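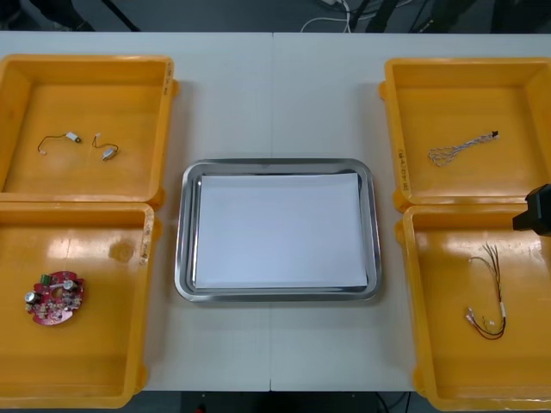 Sorting station with lined tray and parts bins.

Parts Library > Member Help > Bins, Trays and Small Components

Frequently Asked Questions: Sorting and Returning Small Parts

The Gokari Parts Library lends motors, circuit boards and other small components to registered members. The questions below concern the sorting stations, where returned parts are checked before they go back to the shelves. Questions about membership are answered on a separate page.

Which parts belong in the bins?
The bins are intended for loose components that fit flat on the bin floor. Small motors with their leads attached and bare circuit boards are accepted. Batteries, glass and anything containing liquid must be handed in at the Hanach counter.

May different kinds of parts share a bin?
No. Motors and circuit boards are kept in separate bins. Connectors and thin wires catch easily on the components of a board, and parts stored together take longer to check.

Should I remove the lead from a motor before returning it?
Please leave the lead and its connector in place. A motor returned without its lead is recorded as incomplete, and the member's deposit is held until the lead is found or replaced.

What is the sheet in the metal tray for?
The tray is lined with plain white paper so that small items can be seen against it. Members should replace the sheet when it is marked or torn. Spare sheets are supplied in packs of 500 and are kept in the Zulilow cabinet. The sheet does not need to be fixed down.
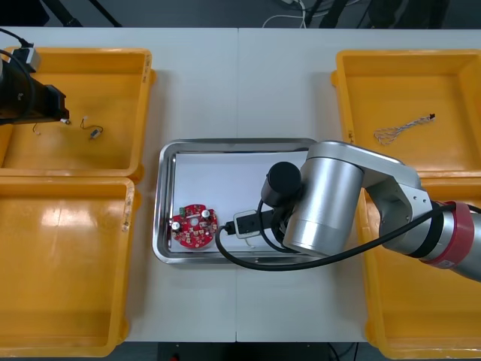 Page last changed: April

How should a circuit board be placed in the tray?
Set the board on the paper with its taller components facing up. Boards with standing capacitors or a terminal block should be held by the edges. Only one board may be in the tray at a time.

How long may I use a station?
Each booking lasts 30 minutes. Members returning more than 13 items should reserve two bookings in a row.

What happens to parts that are left behind?
Unclaimed parts are kept for 90 days and are then added to the general stock. The library does not mail parts to members.

May I write on the bins?
Members are asked not to. Bin markings are made by library staff. If a marking or label has become hard to read, please report the position of the bin at the counter and continue to use it as usual.

How should the bins be cleaned?
Wipe the floor of the bin with a dry cloth after the last part has been taken out. Solvents and abrasive pads are not permitted. Scratches and scuffs from ordinary use are not charged to members. Cracked bins must be withdrawn from use.

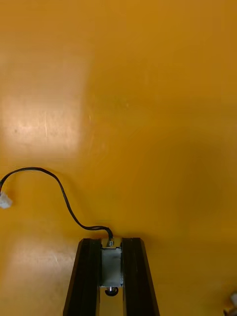 Thái asks whether a damp cloth is acceptable when dust will not come off dry, and adds that smudges on a shiny surface tend to spread under a dry one. A cloth slightly dampened with water may be used, provided that the surface is dried fully before any parts are put back.

Whom do I contact about a missing part?
Please complete the missing item form at the counter and include the shelf number from your loan receipt.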